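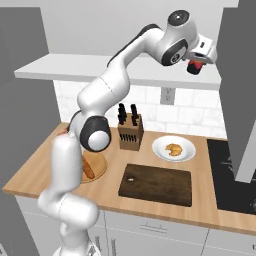
Teleop demos in the sim kitchen – how slow is too slow?

pantry_moth
Right, I've been recording demos for the kitchen counter tasks for a fortnight and I need a sanity check. I'm driving the arm with a handheld controller, and the Hokstead notes say to aim for 200 clean demos per task before you bother training. Fine. But my demos are painfully slow! I get the hand over the counter, then hover, then nudge, then hover again, because I've got no feel for depth on a flat screen. Do I keep the slow ones or bin them and practise more?

Nuton
Bin them, sorry. A policy trained on hovering learns to hover. I had 594 demos in one set, every one of them a success, and the arm would get above the plate and just sit there like it was waiting for a bus. I cut out the pauses, retrained, and it was a different animal.

pantry_moth
Ouch. Did you cut them by hand?

Nuton
No, a little script. Anything where the hand barely moves and the gripper doesn't change gets dropped. Leave the bit around the grasp alone though, or the fingers close too early.

Garba Onyeka
I'd disagree with binning. Slow near the contact is good, slow everywhere else is bad, and they're different problems. When I'm moving in over a chopping board I want to see a careful approach in the data. What I don't want is five seconds of dithering halfway across the worktop. Try a second camera view before you throw anything out – mine looks across the counter from the side and it sorted my depth trouble in one evening. 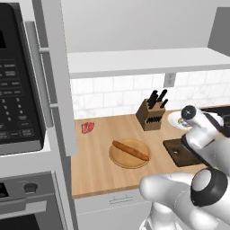 Sharifi reckons the second view only helps if the policy gets to see it as well. If you can judge the height and the policy can't, you're making decisions it has no way of copying.

Garba Onyeka
Fair point, and yes, I feed both in. Should have said.

pantry_moth
OK so that's me told, I've been flipping to a side view whenever I got stuck and only saving the main one. Are those runs rubbish then?

Nuton
If it's a sim you can replay the saved states and render the other camera afterwards. Check you stored the states and not just the video!

pantry_moth
I did store them, phew. Replaying a batch now.

Ivico
Coming at this from the other end, I gave up on the controller and went back to leading a real arm by hand for this sort of thing. You feel the counter when you touch it. 3 sessions and I had what I needed. I know you can't grab a simulated arm, but a small leader arm on the desk gets you halfway there.

Nuton
Halfway, minus the touch, which was your whole argument :)

Ivico
Still beats thumbsticks for turning the wrist.

pantry_moth
Update: replays rendered fine, apart from 2 where the object ended up somewhere else, so those are gone. I'm trimming the pauses mid-travel and keeping the slow approaches for now. Will train on both versions overnight and post the success rates when I've got them.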